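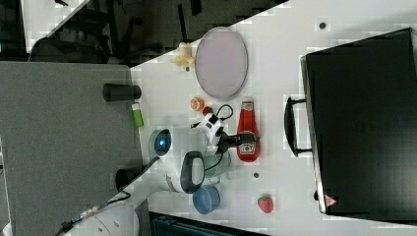
# Plillholm Celebrity Profile Index

Search this repository
Type / to search

An index of celebrity interviews and profiles from entertainment magazines, newspaper weekend sections and fan publications. It covers actors, singers, talk show hosts and people who do a bit of each. Every row points to one published piece and says who was interviewed, what they were promoting and which subjects came up.

The index holds 876 entries from 81 publications. It doesn't hold the text of the interviews. If you want to read one, the source column tells you where it ran, and a library will usually get you the rest of the way.

## Files

- `profiles.csv` – the main table, one row per piece
- `publications.csv` – title, country, how often it came out, whether it is still running
- `topics.txt` – the list of topic tags, with a line on how each is used
- `changes.txt` – corrections, newest first
- `niter/` – the cleanup scripts

## Columns in profiles.csv

`id` is a plain number and never reused. If an entry is removed, its number stays empty.

`subject` is the stage name as printed in the piece. Where a performer later changed names, the later name goes in `subject_alt`. We don't fill in birth names unless the piece itself uses one.

`publication` matches the short code in `publications.csv`.

`issue` is whatever the cover says. Some magazines number their issues and some only give a month, so this column is text. Don't try to sort by it. Double issues are written with a slash.

`format` is one of: sit-down, phone, email, red carpet, roundtable, unclear. A piece goes under unclear when the writer never says how the conversation took place. That is more common than we expected, above all in the short promotional pieces that run alongside an album or a film.

`promoting` lists the film, record, book, perfume, tour or clothing line being sold at the time. It can have more than one value, separated by semicolons. Blank means the piece doesn't mention one.

`topics` uses tags from `topics.txt`. The most used are family, early career, money, aging, faith and charity.

`quoted_share` is the percentage of the piece that is in the subject's own words, from 0 to 100. It is worked out by word count on our scans and left blank where the scan was too poor.

## How it was put together

The first version came from a box of clippings that Esi Laryea kept while she was on the features desk at Ustau, a weekly entertainment supplement. She typed up the first batch herself, in a spreadsheet with its own abbreviations, and a few of those are still in the notes column. "NB pub" means the publicist sat in. "2nd" means the same answers appeared somewhere else first.

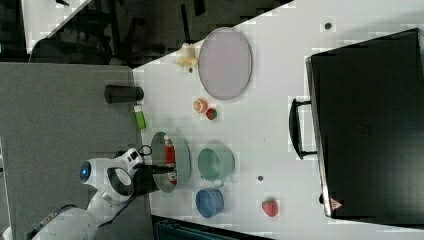
Later entries were added from library scans. Each was read by one person and tagged by that same person. A second reader then went over 30 entries picked by lot and tagged them again without seeing the first set. Agreement was good on format and promoting, and poor on topics. The faith and charity tags gave the most trouble – one reader used both for any benefit concert held in a church, and the other used only charity. We changed the wording in `topics.txt` afterward but did not go back and retag the old rows.

## Known problems

- Magazines from the United States and Britain make up most of the index. Ghanaian and Nigerian titles are there but thin.
- Cover stories are overrepresented. People clip covers.
- Syndicated interviews can show up more than once under different headlines. The Niter scripts catch the ones with matching openings and miss those that were cut from the top.
- A handful of pieces in the publication coded `KO` (Ko, a music monthly) have no byline and may have been put together from press kits.

## Corrections

Open an issue with the entry `id` and the page it ran on. A photo of the page helps. Corrections are usually merged on a Sunday evening, and the next packaged release is planned for June.

Please don't send requests to remove a piece on grounds of taste. If an entry names a private person such as a child or a former partner, say so and we'll take that name out of the notes.

## License

The table and the tag list are free to use with credit to the Plillholm index. Rights in the interviews stay with the publications that ran them.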